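Collecting demonstrations at Tarkley: frequently asked questions

For new operators and for anyone booking time on the two-arm table. Maintained by Skye Baxter. Corrections go to Siiri Uibo, who runs the Foltlow dataset.

What are we collecting?

Demonstrations for Foltlow, our dataset of tabletop tasks done with one or two arms. An operator drives the arms through a task, and the recorder stores the joint positions, the gripper commands and the video from all cameras. The learning system is trained to predict the next motion from what it sees. One complete run of a task, from the start position back to the start position, is an episode.

How many episodes does a task need?

The target is 1000 accepted episodes per task. Rejected ones don't count toward it. As of May we have 3224 accepted episodes across all tasks, and the ball and can task is the one still being filled.

Do I need robotics experience?

No. You need to finish the safety walkthrough and record a practice set that Siiri has looked over. People who have never touched an arm usually get smooth after a day or so. The most common beginner problem is stopping in midair to think. Think before you press record.

How is the table laid out?

Kraft paper over the whole work surface, with blue tape dividing it into cells. 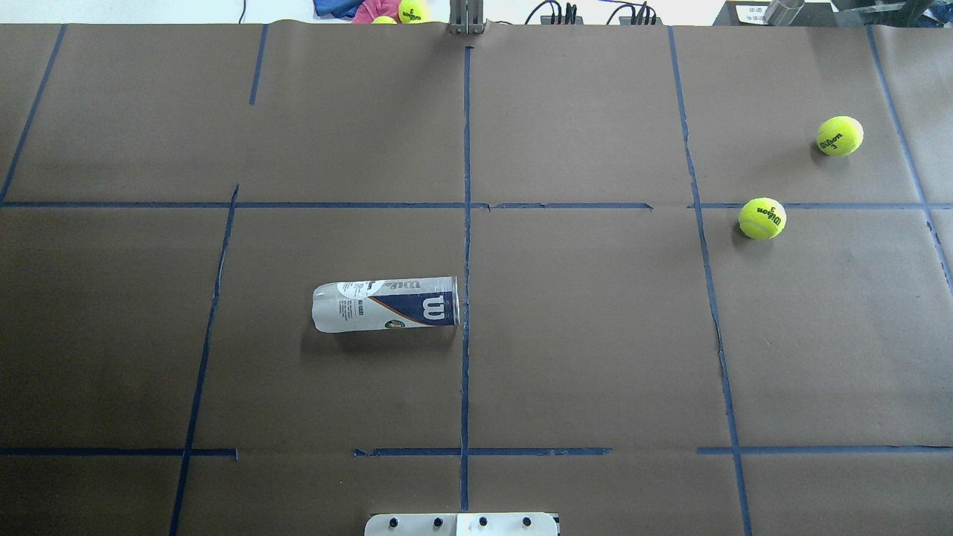
Start positions come from the cell list that Jilleck, our session software, shows before each episode. It names a cell for every object and, for anything long, a direction to point it. A can lying on its side with its base to the left is a different start from the same can turned around, so read the whole line. Place the object anywhere inside the cell. Don't center it every time, or the system will learn that things are always in the center. If the list puts an object on a line, let it sit across the tape.

The tape isn't straight. Should I redo it?

No. The cells are there to spread the starts over the table, and they don't have to be the same size. Gaps and bent strips are fine. Leave them as they are until the paper is replaced, and then lay new strips by eye. What you should not do is move a strip in the middle of a set. The notes for that set will then refer to a cell that has changed shape.

When do we replace the paper?

When it tears, or when a crease is high enough to stop a ball from rolling or to start one rolling. Small wrinkles stay. Write "new paper" in the session notes with the number of the first episode recorded on it.

Which arm should do what?

Either arm may take either object unless the task sheet says otherwise. Try to vary it. If you are right-handed you will tend to do all the careful work with one arm, and the data will show it. For two-arm tasks, both arms should be doing something useful for most of the episode. Holding a container steady counts as useful.

How close can the arms get to each other?

Keep the wrists at least one full cell apart. The software has its own limit and will stop both arms if you cross it, but a stop ruins the episode and you have to bring each arm home from its pendant. Plan your reach so that the forearms don't cross. The elbow is the part people forget, because they are watching the gripper.

How should I pick up a ball?

Come straight down with the fingers open, close at the widest part, wait for the grip to settle, then lift. Don't chase a ball that rolls. If it stops inside the paper, you can go after it at normal speed and keep the episode. If it leaves the paper, end the episode and mark it rejected.

Carry the ball low. A high carry takes longer, and a drop from high up nearly always ends off the table.
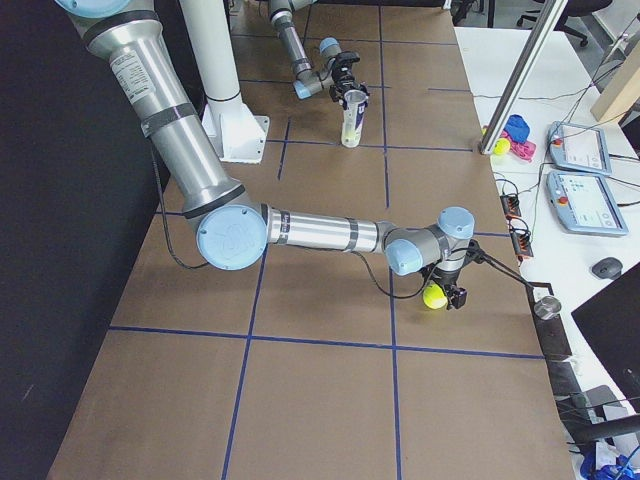 What counts as a good episode?

The task is finished, the motion is continuous, and the objects end up where the task sheet says. It doesn't need to be fast or pretty. A small correction on the way down is fine and even helpful, as the system needs to see how an error gets fixed.

What gets rejected?

Episodes where a hand enters the camera view after recording starts. Episodes where an arm hits its limit or is stopped. Episodes where the operator pauses for more than 3 seconds with nothing moving. Anything where a camera dropped out, which the software flags for you.

I missed the first grasp. Do I start over?

No, try again and carry on. We keep up to 2 failed grasps in one episode. After that, reject it and reset. Please don't miss on purpose to create recoveries. We tried asking for that last year and the misses all looked alike.

Does it matter what is lying around outside the paper?

A little. The cameras see the equipment table too, and we want some change in the background from set to set. Cloths and spare balls can stay where they were left. Keep them far enough back that an arm can't reach them by accident, and don't tidy up between episodes of the same set. Cables are another matter — nothing loose may lie across the part of the paper you are working on.

Where do the pendants go?

On the white equipment table, with the red emergency stop buttons uncovered. Know which pendant belongs to which arm before you start. If you aren't sure, jog one joint a small amount and watch which arm moves.

How long is a session?

Two hours, with a break in the middle. Morning slots start at 9 a.m. and the last slot ends at 6 p.m. Tired operators make jerky episodes, so stop early if you notice it. An hour of good data is worth more to us than a full slot with a long tail of rejects.

Can I listen to music?

Yes, with one ear free. No audio is stored.

What do I write in the session notes?

Your initials, the task, the first and last episode numbers, and anything that changed: paper, a camera that was bumped, a gripper finger that was replaced, a ball swapped for a newer one. Old balls and new balls feel the same to drive but they compress differently, and Siiri sorts by this later.

Who looks at the episodes afterward?

Every episode is replayed once at double speed by someone other than the person who recorded it. Checked sets go to Eglītis for storage and training. If one of yours is sent back, the reason will be in the notes column next to the episode number.

Can I use the data for my own project?

Ask Siiri. Accepted sets are open to everyone at Tarkley once they have been checked. Rejected episodes are kept too, in a separate folder, and you can have those without asking.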